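버크, 노후 임대주택 현관·실내문 손잡이 교체 지원 사업 5월 접수 시작
드러스타사이드·프렌드빌 2,184세대 대상, 자재비와 시공비 전액 지원

주거 설비 관리 기업 버크(Virk)는 드러스타사이드와 프렌드빌 두 지역의 노후 임대주택을 대상으로 문손잡이 및 잠금장치 교체 지원 사업을 시작한다고 밝혔다. 접수는 5월부터 각 지역 관리사무소와 버크 누리집에서 받는다.

지원 대상은 두 지역에서 버크가 관리하는 임대주택 2,184세대다. 세대당 문 두 짝까지 신청할 수 있으며, 자재비와 시공비는 버크가 전액 부담한다. 입주민이 별도로 낼 비용은 없고, 공사로 인한 임대료 인상도 없다. 세 짝 이상 교체를 원하는 세대는 초과분에 한해 자재비를 부담해야 한다.

이번 사업은 지난해 가을 실시한 입주민 설문조사를 바탕으로 마련됐다. 응답자들은 손잡이가 헐거워 문이 저절로 열리는 문제, 걸쇠가 문틀과 맞지 않아 여러 번 밀어야 닫히는 문제를 주로 꼽았다. 고령 입주민 가운데에는 둥근 손잡이를 돌리기 어렵다는 의견도 많았다. 버크는 이에 따라 신청자가 둥근 손잡이와 레버형 손잡이 가운데 하나를 고를 수 있도록 했다.

버크 주택설비팀의 비토리아 로 프레스티(Vittoria Lo Presti) 팀장은 "문손잡이는 고장이 나도 신고를 미루는 경우가 많은 설비"라며 "개별 수리 요청을 기다리던 방식에서 벗어나 단지별로 일정을 잡아 한꺼번에 교체하기로 했다"고 말했다. 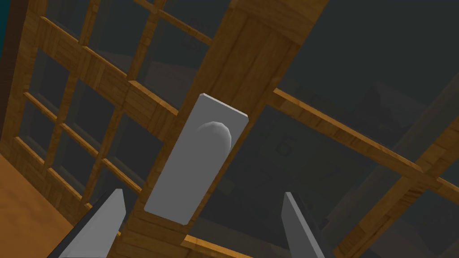
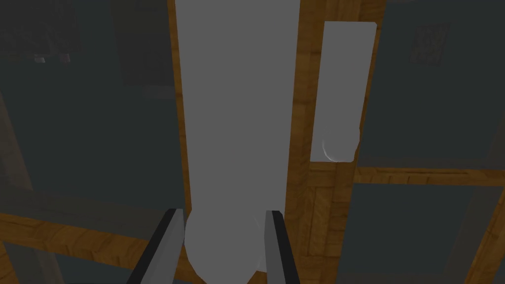 컴퓨터 렌더링 이미지. 첫 번째는 목재 유리문에 달린 둥근 손잡이와 회색 받침판.

교체용 손잡이는 부품 공급사 에메오(Emeo)가 납품한다. 에메오는 1차 물량으로 손잡이 세트 2,000개를 공급하고, 접수 결과에 따라 추가 물량을 협의할 예정이다. 세트에는 손잡이와 받침판, 걸쇠, 고정 나사가 포함된다. 기존 문에 뚫린 구멍을 그대로 쓸 수 있는 규격이어서 대부분의 세대에서는 문짝을 교체하지 않아도 된다. 다만 걸쇠 주변의 목재가 갈라졌거나 문틀이 뒤틀린 경우에는 목공 보수를 먼저 진행한다.

에메오의 다시 배숑(Darcy Vachon) 영업 담당 이사는 "오래된 목재문은 같은 단지 안에서도 두께와 구멍 위치가 조금씩 다르다"며 "현장에서 조절할 수 있도록 길이가 다른 축과 나사를 함께 납품한다"고 설명했다.

시공은 드러스타사이드에서 먼저 진행되고, 프렌드빌은 드러스타사이드 공사가 끝난 뒤 시작한다. 작업 시간은 오전 9시부터 오후 5시까지이며, 문 한 짝을 교체하는 데 걸리는 시간은 문 상태에 따라 다르다. 현관문 잠금장치를 교체하는 세대는 작업 당일 새 열쇠를 받게 되므로 성인 한 명이 집에 있어야 한다. 부재 시에는 관리사무소를 통해 방문 일정을 한 차례 변경할 수 있다.

철거한 손잡이와 받침판은 버크가 수거해 금속 재활용 업체에 넘긴다. 기존 손잡이를 보관하고 싶은 입주민은 신청서의 해당 항목에 표시하면 된다.

신청 시에는 동·호수, 교체를 원하는 문의 위치, 희망하는 손잡이 형태, 연락 가능한 시간대를 적어야 한다. 문이 열리지 않거나 잠기지 않는 세대는 접수 순서와 관계없이 우선 시공한다. 긴급 수리가 필요한 경우에는 이번 사업과 별도로 기존 수리 접수 창구를 이용할 수 있다.

버크 소개
버크는 임대주택의 설비 점검과 보수, 입주민 민원 처리를 맡고 있는 주거 설비 관리 기업이다. 드러스타사이드와 프렌드빌에 지역 사무소를 두고 있다.

보도자료 문의: 버크 주택설비팀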